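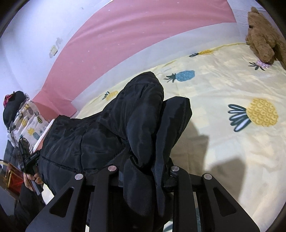
Slide 3: Black quilted jacket on the bed, pineapple duvet cover.

Start with the jacket. Quilted nylon is slippery and the panels hold air, so folding it like a shirt doesn't work. Lay it on the bed, zip it, press from the hem up.

Hood goes in last. Ask who rolls and who folds.

Mention the Merau trip in January: 14 days, one carry-on, jacket at the bottom of the bag. Mei-kuen Leung has the packing list if people want copies.

Don't store it compressed. Hang it up when you get home.

Next slide, shoes.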